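About Us | Tamura Table & Toy

Hi! I'm Fatima Van Wyk, and if you've ever called the shop and had somebody talk your ear off about tung oil, that was me. I run Tamura Table & Toy with Ksawery Mazurek, and between us we fix up two kinds of things that people tend to give up on too early: wooden tabletops and wooden toys. Yes, it's an odd pair. It made more sense the longer we did it.

How we got going

My first table was a butcher-block top I bought for 86 dollars from a bakery that was closing down. I had no plan for it at all. I liked the stripes — the way the pale strips run side by side and none of them quite match — and I figured I could sand it in a weekend. It took me most of February. I did it in my kitchen (don't do that), and I was still wiping dust off the cereal boxes at Easter.

Ksawery lived upstairs and came down to complain about the sander. He stayed to show me I was holding it wrong. He'd spent years in a cabinet shop and had opinions about grit, and by the end of the evening we'd eaten a whole pan of noodles and moved two grades finer. The toys came in through him. His aunt had a preschool, and every summer she handed him a crate of blocks and puzzles that needed gluing, cleaning or a new edge. One year I helped. The year after that we were doing it for three other schools as well, and we signed the lease on our current place.

The name is from the street the bakery was on. People do ask for Mr. Tamura. We've stopped correcting the ones who are selling printer ink.

What we do with tabletops

Mostly we clean, sand and oil them. Butcher block is our favorite and it's most of what comes through the door, so if you've got a slab of it in your kitchen or your garage, we probably know its troubles already. Rings from cups, gray patches by the sink, the burn where somebody put a pot down for just one second. Bring it in! If it's bolted to something or you can't lift it, we'll come to you, as long as you're in town.

I should tell you where we stand on marks, because it saves an argument later. We don't think every one of them has to go. A deep dark spot can run a long way down into the wood, and chasing it means taking a lot of good table along with it. I'd leave it. Ksawery would leave it too, though he'll sigh first. If you want yours looking brand new we'll do our best and tell you up front what it'll cost you in thickness, and you can decide. One customer, Noboru Uchida, had us stop halfway down the length of his, so one end is smooth as a plate and the other still has every nick from his restaurant days. I thought it would look silly. I've since asked him twice if he wants to sell it.

The usual finish is plain food-safe oil, three coats, a day between each. Prices start at 156 dollars for a top up to 5 feet long, and that includes the oiling. Longer ones we quote by phone if you send me the measurements. Please measure twice. I say this with love.

What we do with toys

Blocks, mainly. Alphabet blocks most of all, the painted kind with colored letters on white faces, and those are fussier than you'd think. You can't soak them. The wood swells, the paint lifts, and then you've got a box of pale lumps and a very sad teacher. We use a damp cloth with a drop of dish soap, one face at a time, and then they go somewhere airy to finish drying. A wire dish rack is great for this at home, by the way. Ksawery fought me on it and now he owns the bigger one.

For chipped letters we do small touch-ups in the same color. Reds are easy. Greens are a pain — there must be a hundred of them and the one you need is always between two jars. Kiyoshi Higuchi does this part for us, with a brush I can hardly see, and he would like me to mention that he also repaints wooden train cars.

If you're missing letters, ask. We keep a drawer of orphans, and the Q's are piling up.

We've cleaned 830 sets for schools so far (I keep a tally on the back of the supply cupboard door), plus however many for families. Schools usually send everything at the end of the year and want it back before the new one starts, so if that's you, get in touch early. If you pack your own box, put the heavy pieces at the bottom and keep puzzles flat with a sheet of cardboard between them. Loose lids can come separately.

A few things people ask us

Do you buy old tables? Sometimes, if I fall for one. Ksawery has asked me to say no more often.

Do you do plastic toys? We'll wash them if they come in with the wooden ones, but we don't repair them.

Can I watch? Sure! Call ahead so there's somewhere to sit, and wear something you don't mind getting oil on.

Can my kid help? For the block cleaning, absolutely. Takeshi Kuroda's class came by in small groups last spring and got through more faces in a morning than I do in two days. They also built a wall of blocks on the end of the table and were very firm that it had to stay up over lunch.

How long does it take? A tabletop is usually a week, blocks a few days. Busier in summer.

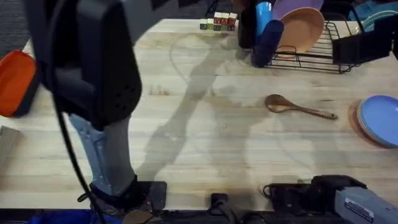

Getting in touch

Phone is best in the mornings and email is better after lunch, when the sanders are going and I can't hear a thing. Tell us what you've got, how big it is and when you need it back. A quick snapshot of the worst spot helps a lot. Parking is behind the building, and there's a ramp by the back door, so you don't have to carry a table up the front steps. Ring the bell and give us a minute to get our gloves off.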